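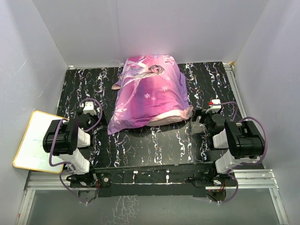 How many demonstrations does it take to teach two robot arms to put a pillowcase on a pillow?

More than 199. We know because 199 is how many we kept, and the trained policy still loses the case at the second corner more often than it should. Our proposal said 1,000, a number we picked in the first week of the semester because it had a comma in it.

Lamen: Collecting Two-Arm Demonstrations for Pillowcase Handling
Final project report, robotics practicum, Hurkivell College

1. What we set out to do

Lamen was supposed to be a project about learning. In practice most of the semester went into the examples that the learning was going to learn from, and this report is honest about the proportions. The model gets one section. The pillow gets the rest.

The task has two directions. In "on," the arms start with a bare pillow and a case and finish with the pillow inside the case. In "off," they start with the pillow dressed and finish with the two things apart. We added "off" in the third week, when we noticed we were undressing the pillow by hand after every successful run and throwing away perfectly good data. It was the best idea anyone on the team had, and it came from being tired.

We chose a pillowcase because cloth is hard to simulate and easy to buy. A rigid block has a position and an angle. A pillowcase has whatever shape it feels like having, and it changes its mind when you touch it.

2. The station

All recording was done at Vorno, the two-arm station in the basement of Correia Hall. The arms are mounted along the front of the table and have matching grippers. A person drives both of them through a pair of hand controllers while the station logs joint positions, gripper openings and video. We used a fixed view of the workspace plus the views from the wrists.

The tabletop is black with a marble pattern and a good deal of shine. We considered covering it with something matte. One side of the team argued that a busy, glossy surface would confuse the vision model, and the other side argued that a model that can't tell a pillow from a table has bigger problems. We left it alone, mostly due to the price of matte board. The princess case helped: pink and purple against black is about as much contrast as a person could ask for.

Our pillowcase was chosen by a similar process. It was the smallest one in the store.

3. How a demonstration goes

We wrote the following after the first week, when it became clear that each of us was doing something different and calling it the same task.

Set the pillow near the back of the table, at any angle you like. Vary the angle between runs. You will believe you are varying it, and the log will show that you are not.

Bring both arms to the ready pose and start the recording before you touch the controllers.

For "off," use one gripper to hold the closed end of the case and the other to take hold of the pillow at the open end. Pinch a fold. A flat grab on a stuffed pillow slides off, and then you have recorded yourself petting it.

Pull slowly. If the case comes with the pillow, stop, let go, take a deeper fold and try again in the same run.

For "on," open the mouth of the case first and feed one corner in. Regrasp the edge of the case further along. Feed the second corner. Most of our bad runs died at this point.

Open both grippers, back away, return to the ready pose, stop recording.

Type the result before talking to anybody about it.

That last instruction was added on a Tuesday when four of us spent so long debating whether a run counted that none of us could remember which run it was.

We worked in blocks of 20. After 20 runs the operator swapped out, whether or not they wanted to. Everyone thought they were still fine at the end of a block, and everyone's runs got slower and clumsier in the last few. Drift in the operator goes straight into the data, and a model will copy a tired person as faithfully as a fresh one.

4. What counts as a good example

At the start we kept only clean runs, with every grasp landing the first time. The first policy we trained on those was graceful right up to its first mistake. After that it had no idea what to do, having never seen a mistake, and it would carry on pulling at the air where the case had been.

So we changed the rule. A run with a slip and a recovery was kept, provided the recovery was done by the arms. A run where a human hand reached in was thrown out, even if the hand was only there for a second and was very sorry. Runs where the pillow left the table were also thrown out.

We labeled each kept run with the direction, the result, and the moment of each grasp. Grasp moments were marked afterward from the wrist video, since the fixed view is too far back to show how much material is really between the fingers. This took longer than the driving did. If we were planning the semester again, we would budget for it, and we would also find better chairs.

Some things only the wrist view told us. The seam matters a lot: a fold taken beside a seam has something firm in it and tends to hold. The care label was a nuisance in a different way. The white tag was so easy to spot that one version of the policy started steering toward it, having decided that the purpose of a pillow is its laundry instructions. We couldn't cut the tag off without making all the earlier runs look different, so we started turning the pillow to put the label on different sides, and the habit faded. 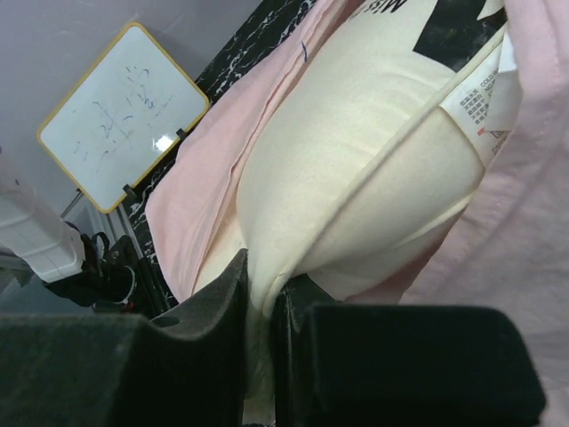
5. Training and results

We trained one policy for both directions with a flag telling it which one we wanted. The model was the standard imitation setup from the course materials, and we changed very little about it. We had planned to compare three architectures. We compared one.

On "off," the policy finished 70 percent of its test runs. On "on," it did worse, and nearly every failure was at the second corner. The usual pattern was that the first corner went in, the arm let go of the edge to regrasp, and the case sagged closed. Human operators handle this by nudging the mouth open again with the side of a finger. We do it without thinking, and we did it inconsistently, so the model saw five people solving the same problem in five ways and averaged them into something that solved nothing.

We ran one small follow-up. Everybody agreed on a single way of reopening the case, and one block was recorded like that and added to the set. Second-corner failures went down. We would like to report by how much, but we changed the lighting in the same week and can't separate the two.

6. What we would do differently

Agree on technique before recording anything. Our written procedure should have existed on day one, with the nudge in it.

Use more than one pillow. We have a policy that knows a single pillow extremely well, and we have no reason to think it would recognize another.

Keep the discarded runs. We deleted the early ones to save disk space – a decision that felt responsible in April. Several of them had recoveries we would now pay for.

Randomize the starting angle with a printed card or a dice roll. Left to ourselves, we put the pillow down nearly the same way every time, and then wrote "varied" in the notes.

7. Data and handover

The 199 kept runs are on the Correia lab drive in the Lamen folder, along with the labels, the procedure sheet and the training configuration. File names begin with the direction. A handful from the second block have the direction backward; these are listed in the readme. The pillow is in the cabinet under Vorno, with its case on.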